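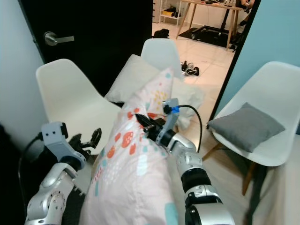 Piroska Fekete

Speaker notes, Istside evening talk, September 2023

Hello everyone! Start with the dawn chorus clip, let it run, say nothing. Then ask who has ever been woken by a blackbird and been cross about it. (Hands up. Mine too.)

Tonight is about sleep and birdsong, and why I think the best hour for listening is the one most of us spend under the covers.

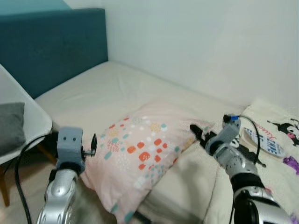
Blackbirds and robins are usually the first to sing, well before sunrise, and the wrens pile in soon after. You don't need a hide or a flask for any of this. A bed pushed up against a plain wall will do, with a cream sheet and a spotty pink pillow, so long as the window is open a crack. Lie still and pick out one voice. Just one!

Play the robin, then the wren. The wren is tiny and so LOUD, I love it. Pause for the laugh.

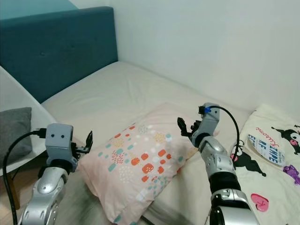
Then the song thrush, which says everything twice or three times over. Once you've noticed the repeats you'll never mix it up with a blackbird again. Play it for 13 seconds and get the room to join in.

Mention Szabolcs Mészáros and his June diary: 4 mornings, same window, same robin (he's sure of it). Read out the second morning.

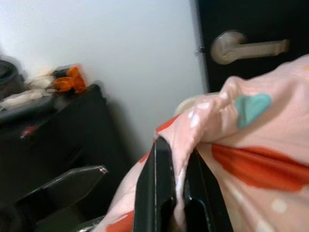 The third one is shorter, so read that as well if there's time. Then questions. Song sheets are by the door, 50 printed, please share.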